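Urari grasp planner: gallery

Urari is the grasp planning part of our control stack. It takes a mesh and a wrist camera view, proposes grasps, scores them and passes the best one to the motion planner. This page collects views from the September test runs, all made in the Plullusine simulator. The object set has 143 meshes, mostly household things, with a few awkward ones added by Jaruwan Siriwan to give the scoring code some trouble.

Each run uses the same settings unless the caption says otherwise: 30 grasp candidates per object, 3 seeds, collision checks on, gravity on. The view is always the one from the wrist, so the fingers sit at the bottom and the target shows between or just above them.

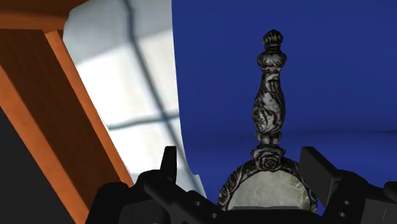 Ornate hand mirror, handle up, seen from the wrist. Simulated render.

The mirror is in the set for its shape. The handle swells and narrows several times between the knob and the rose, and the border round the glass is covered in raised scrollwork. Surface normals change quickly over carving like that, and the older scoring code marked down nearly every candidate on it. Serum, the new scorer, averages normals over a patch the size of the finger pad before it looks at the contact angle.

The glass is a separate problem. It renders as a cloudy grey with no clear reflection, so the segmentation model gets an easier job than it would with a real mirror. Results for this object should be read with that in mind.

Notes on the runs

Planning time per object was roughly 8 seconds on the office workstation, most of it spent on collision checks. Moving these to the batch checker is the next job on the list.

Camera poses and seeds are saved with each run, so any view can be rendered again from the log. The replay script is in the Upadhyay tools folder and needs the same simulator build as the original run.

Page last updated October 4, 2025.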